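Drulov Surface Care
Home / Stone / Sealers

Clerkov Penetrating Sealer for Marble Vanity Tops
32 fl oz bottle, solvent-free

Clerkov is a water-based penetrating sealer for interior marble, limestone and travertine. It soaks into the pores of the stone and leaves no film. Color and gloss do not change on polished stone; honed stone may darken slightly, so test a hidden spot first. The sealer slows the uptake of water, soap and cosmetic oils. It does not prevent etching by acids.
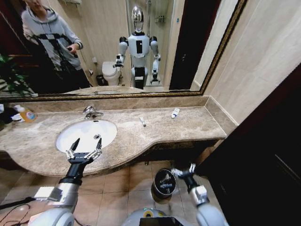 Marble vanity top with low backsplash and framed mirror.

Specifications
Coverage, polished marble: 170 sq ft per bottle
Coverage, honed marble: 80 sq ft per bottle
Application temperature: 40 °F minimum, surface and air
Coats: two on polished stone, three on honed
Wait between coats: one hour
Light use: after six hours
Full cure: two days
Storage: keep from freezing

The formula was changed in May. Bottles with a gray cap hold the earlier version, which needs three coats on all stone. Do not mix the two versions on one top.

Application notes

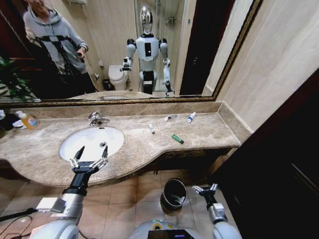 Soudabeh Taheri
Technical Editor, Stone Products
2018-10-06

Clean the top with Jirkari pH-neutral cleaner and let it dry overnight. Water held in the stone blocks the sealer and can leave a cloudy patch, most often along the joint between the top and the backsplash. Mask metal fittings and any mirror frame that sits close to the stone.

Apply a thin, even coat with a lint-free pad. On curved fronts, work from the top surface down over the edge and catch runs at the underside. Leave the sealer for ten minutes, then wipe off all excess with a dry cloth. Residue left longer than that will haze. Haze can be removed by wetting it with fresh sealer and wiping again at once.

Care after sealing

Wipe up toothpaste, mouthwash and liquid soap the same day. Many whitening pastes contain mild abrasives that dull a polished surface when rubbed in. Do not use vinegar, lemon cleaners or scouring powder.

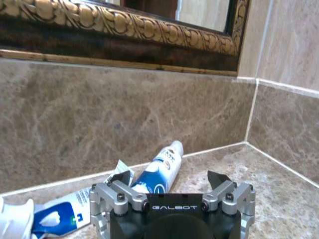

Toothpaste tubes and countertop.

To check the seal, place a teaspoon of water on the stone for five minutes and blot. A dark spot means another coat is due.

Related products
Jirkari pH-Neutral Stone Cleaner, 24 fl oz
Krishnan Lint-Free Pads, pack of six
Krishnan Marble Polishing Paste, white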